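Staltura, ground floor lounge and waste point
Housekeeping and waste inspection, 9 May 2021
Checked by: Dénes Csonka
Checklist ref. 428

Share 13 | Comments 2

1. Waste bags
1.1 Bag type matches the local sorting scheme. PASS. Blue translucent, as ordered in December.
1.2 Bag thin enough to see sharp items through a single layer. PASS, with comment. Where the film bunches, the layers darken and the contents are harder to check. Open the bag out before tying.
1.3 Spare bags kept off the floor. PASS. One roll of 52 in the cupboard, one part-used.
1.4 Bags kept apart from trays and other small items while being changed. COMMENT. Thin film catches on raised rims. Move yellow trays clear first.

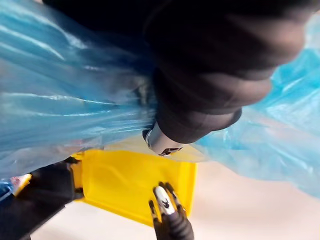
1.5 Bag free of holes at the seams. Not tested. The supplier, Trorkenik, states a seam check on each batch; certificate not on file. Action: Tibor Orbán to request a copy.

2. Pedal bin
2.1 Lid closes fully under its own weight. PASS.
2.2 Pedal returns without sticking. PASS after cleaning the hinge. Grit from the carpet had collected under the pedal.
2.3 Bin stands level and clear of the walking route. PASS. Position against the wall panel to be kept.
2.4 Label or icon on the front legible. PASS.
2.5 Liner fitted with the edge folded over the rim. FAIL at first check, corrected on site. The liner had slipped down on one side.
2.6 Gap between bin and armchair sufficient for mopping or vacuuming. PASS. Do not push the bin up against the upholstery.

3. Floor and seating
3.1 Carpet free of loose edges. PASS.
3.2 No bags left on the carpet between collections. COMMENT. Crumpled film on a walking route is a slip hazard. Remove at once, full or empty.
3.3 Armchair stable, legs in full contact with the carpet. PASS.
3.4 Cushion kept on the seat and off the floor. PASS.
3.5 Round table wiped down. COMMENT. Faint marks remain on the white top. Try Barkov cream cleaner at the next visit; no abrasive pads. 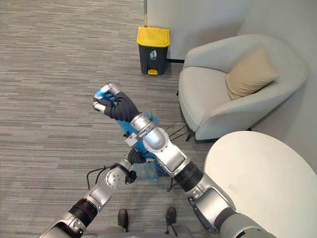
Merle Waaka: On 3.2, can the wording cover bags waiting to be fitted as well? At our site the new one gets put down while the old one is tied, and it slides underfoot just as easily.

Agreed. Item 3.2 will read "used or unused" from the next issue.

4. Open actions
Seam certificate: Tibor Orbán.
Table top, second clean: Nilton Cabrera.
Revised wording of 3.2: Dénes Csonka.

Comments 2 | Views 200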